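Packing Up a Messy Table: Project Report
Lụa Lã, Jul 29, 2024

So my project was pretty simple: take one table that collects everybody's odds and ends, and see how much of it fits in one cardboard box! I started back in June with a sorting plan (I called it Tismont, no deep meaning) and it had 3 groups: soft stuff, cables, and everything else.

Soft stuff was my favorite. Pouches and plush toys squish into corners, so I figured they could fill the gaps.
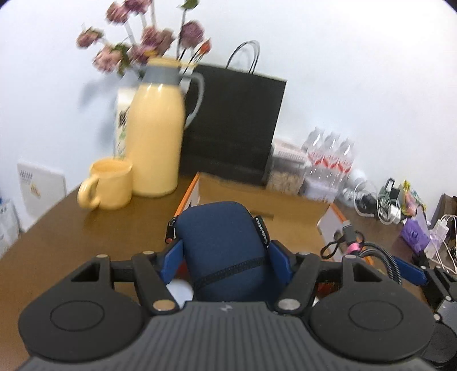
Cables were the worst part, they tangle if you even look at them. My plan says to coil each one and tuck it into a zip pouch, and I'd do it that way again. I also gave myself 14 minutes per round, which felt way too short at first.
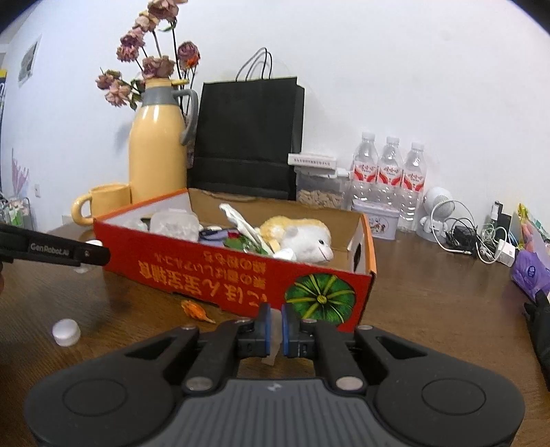
Figure 2. The open pumpkin box with the cat plush inside, yellow pitcher of dried roses behind.

Next time I want to try a taller box and leave the bottles for last.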